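2020年3月22日更新

# ふた付きの透明な箱で、小さい物を片づける

日本語で家のことを書くのは、まだ少し時間がかかります。辞書を引きながら書いていますので、変な言い方があったら許してください。今回は、ふたが本体につながっている透明な箱の使い方です。1月に「引き出しの中の片づけ」を書いたとき、箱の質問をいくつかもらいましたので、その返事も入れました。

## 箱を買う前に

最初にすることは、箱を選ぶことではなく、入れる物を机に全部出すことです。私は前に逆をしました。店できれいな箱を見て、同じ物をいくつも買って、家に帰ってから入れる物を探しました。結局、深すぎる箱に電池が少しだけ入って、残りの箱は棚の上で重なったまま一年たちました。

物を出したら、いちばん長い物と、いちばん高さがある物を測ります。うちの場合、いちばん長い物は128ミリのペンチでした。箱の「外寸」ではなく「内寸」を見てください。透明な箱は壁が薄く見えますが、底のほうが少し狭くなっている形が多いです。口では入るのに底まで下がらない、ということがあります。

ふたには、大きく分けて2種類あります。外してしまうふたと、後ろでつながっているふたです。毎日開ける箱なら、私はつながっているほうが好きです。外れるふたは、開けた後にどこかへ置かなければなりません。そして、置いた場所を忘れます。ただし、つながっているふたは後ろに場所がいります。棚の板と板の間が狭いと、途中までしか開きません。買う前に、厚い紙をふたの大きさに切って、棚の中で立ててみるといいです。

私が使っているのは、近所の雑貨店 Rerer で買った Huketti という箱で、一つ425円でした。品番は3221です。小さい数字で底のシールに書いてあったので、シールをはがす前に手帳へ写しました。後で同じ箱を足したいとき、これがとても助かります。

## 最初に洗う

新しい箱は、ぬるいお湯と台所用の洗剤で洗います。スポンジは柔らかい面だけを使ってください。硬い面でこすると、透明なところに細かい線がついて、中が見えにくくなります。一度ついた線は、もう消えません。

洗ったら、ふたを開けたまま布の上に伏せて置きます。ちょうつがいのところに水が残りやすいです。夜に洗って、朝まで待つのがいちばん楽でした。私は一度、急いで紙の袋に入った種をしまって、袋の下が波のようになってしまいました。

値段のシールがきれいに取れないときは、ドライヤーの弱い風で少しだけ温めます。近づけすぎると箱が曲がりますから、手をシールの横に置いて、手が熱いと感じたらやめます。のりが残ったら、食用の油を布に少しつけて、円をかくようにふきます。その後でもう一度洗剤で洗います。

## 入れるときの机

箱に物を入れる作業は、床や膝の上ではなく、平らな机でします。机の上は先に片づけておきます。本当に小さいことですが、物が混ざりません。明るい色の机なら、落ちたねじや輪ゴムもすぐ見つかります。暗い色の机しかない人は、白い紙か、明るい色の布を一枚敷いてください。

箱は体の正面に、留め具が自分のほうへ向くように置きます。ふたは最後まで後ろに立ててから、中に手を入れます。中途半端に開けたふたは、ちょうど手が入ったときに倒れてきます。
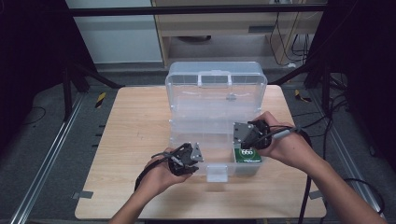
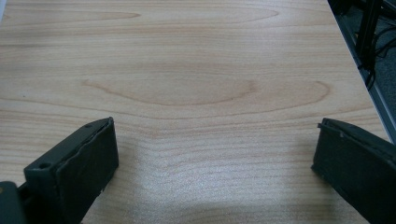
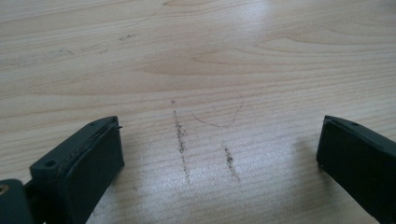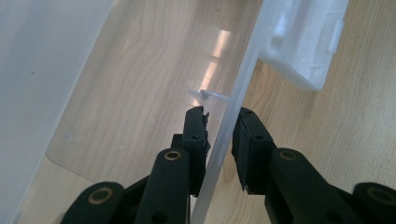 入れる順番は、重い物からです。重い物を先に奥へ置いて、軽い袋を手前に置きます。ふたを後ろに開く箱は、開けたとき重さが後ろへ移ります。でも、中の重い物を全部いちばん奥に集めてしまうと、ふたを開けるたびに箱の前が持ち上がる感じがします。小さい箱でこれが起きたら、重い物を真ん中まで戻してください。

小さい包みは、寝かせるか立てるかを決めます。私の考えでは、名前が上の面から読めるなら寝かせていいです。横からしか読めない物は立てます。どちらの場合も、箱の中に少し空いた場所を残します。指が二本入るくらいの隙間がないと、一つ取るために全部を出すことになります。

## ふたの閉め方

ふたを片手で強く押して閉める人が多いと思います。私もそうでした。でも、これを続けると、ちょうつがいのところが白くなってきます。白い線が見えたら、そこはもう弱くなっています。

よい閉め方は、ふたの前のほうを持って、ゆっくり下ろすことです。下りたら、手のひらで左右を同じくらいの力で押さえます。それから留め具をかけます。音がするまで押すタイプと、音がしないタイプがありますので、最初の日に、空の箱で何回か試しておくと安心です。

閉まらないときは、力を足さないでください。たいてい、袋の角がふちに挟まっています。箱は透明ですから、閉める前に横から見れば分かります。ふただけが曇った色の箱では、上から見ても見つかりません。必ず横からです。

ふたを開けるときも、端の薄いところだけをつまんで引っ張らないほうがいいです。薄いところは欠けやすく、欠けた後は指に当たって痛いです。取っ手の形がついているふたなら、それを使います。

## ラベルは貼るか

透明な箱にラベルは必要ない、と言う人もいます。半分は賛成です。台所の袋入りの物など、見ればすぐ分かる物には、私も貼りません。貼るのは、見ても違いが分からない物だけです。たとえば、長さが少し違うねじ、去年の種と今年の種、インクの替えなどです。

ラベルには紙のテープを使っています。Grusberg の白いテープは手で切れて、はがした後がきれいなので、これを続けて買っています。鉛筆で書くと水に強いです。場所は、ふたではなく本体の前の面にします。ふたに貼ると、開けている間は読めませんし、箱を重ねたらもう見えません。

それから、ラベルに「その他」と書かないでください。私の家には前に「その他」の箱があって、家族はみんな、何でもその箱に入れました。今は中を分けて、「ひも」と「フック」の箱になっています。名前を変えただけで、ほかの物はあまり入らなくなりました。

## 困ったとき

**静電気でほこりがつく。** 冬にとても多いです。柔軟剤を水で薄めて、布をよくしぼって、外側だけをふきます。食べ物を入れる箱ではしないでください。

**においが残る。** ティーバッグを一つ、未使用のまま入れて、ふたを閉めて数日置きます。コーヒーの粉でもできますが、こぼれたときの掃除が大変でした。

**重ねるとすべる。** ふたの角に、家具の脚に貼る薄いゴムを小さく切って貼ります。四つの角の全部に貼ってください。二つだけだと、上の箱が傾きます。

**黄色くなってきた。** 窓の近くに置いた箱は、だんだん黄色くなります。元の色に戻す方法を何種類か試しましたが、よい結果はありませんでした。うちでは黄色い箱を物置で使っています。園芸の物を入れるなら、色は気になりません。

**留め具が割れた。** 幅の広い輪ゴムで前から後ろへ一周留めれば、しばらくは使えます。輪ゴムは古くなると箱にくっつきますから、色の変わったゴムは早めに取り替えます。

## うちの置き場所

仕事机の右の棚に工具と電池、台所の下の棚に乾いた食品の小袋、という分け方です。高い棚には置いていません。下から見上げると、透明な箱でも底に当たっている物しか見えないのです。目の高さか、それより下がいいです。

前に住んでいた Seyoum の家では棚がとても深くて、箱を前と後ろの2列に並べていました。後ろの列は、ほぼ使いませんでした。今の棚は浅いので一列だけです。深い棚の人は、後ろの列に季節の物を入れて、季節が変わる日に前と入れ替えるのがいいと思います。

掃除は、中の物が少なくなったときにします。空になってから洗おうと思うと、その日はなかなか来ません。残りが少しになったら皿に移して、箱を洗って、乾いたら戻します。

次は、箱に入らない長い物、つまり巻いた紙や、カーテンの棒の残りについて書く予定です。傘立てを使う方法を今試していますが、まだ倒れます。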